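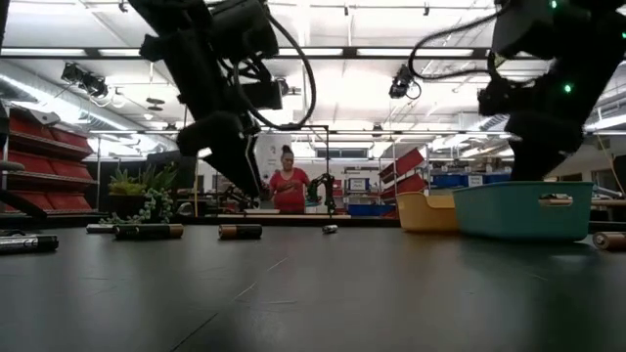 My grandfather Géza Lakatos passed in July and I got handed the job of writing the obituary, so now I'm stuck on length. The funeral home wants $139 for the first 100 words and more per line after that. I've got pages of notes! He drove for Prieto, ran the repair counter at Borach, and was married 52 years. He also never threw out a battery, in case there was "a bit left in it." Does stuff like that go in, or do I stick to dates and family?
- mapleturn

Forums > Family History > Writing Obituaries

Home Forums Search Members Log in

pell_b wrote:
Put the batteries in. I've transcribed old newspaper obits for years and the ones with only dates all blur together. I'd cut the job history first.

Orrin52 wrote:
Disagree on the jobs. I found a whole branch of my family through one line about where a guy worked. Dates, towns, maiden names, employers. Save the cute stuff for the service.

pell_b wrote:
It's one sentence, Orrin.

Orrin52 wrote:
One sentence at newspaper prices!

tansyroot wrote:
Do two versions. We ran a short one in print, roughly 40 words, and put the long one on Sindura for free. Just check the spelling of every grandkid before you hit send. We left an "e" off my cousin and I still hear about it. Also ask if they can print the accent in Géza, our paper dropped my aunt's.

mapleturn wrote:
Two versions, ok, I like that. Is Prirkemia any good for the long one? My mom already has an account there.

tansyroot wrote:
It's fine, but you can't edit after it posts. Have somebody else read it first.

Orrin52 wrote:
And print a copy for the family Bible. Websites go away.

Contact us | Forum rules | Back to top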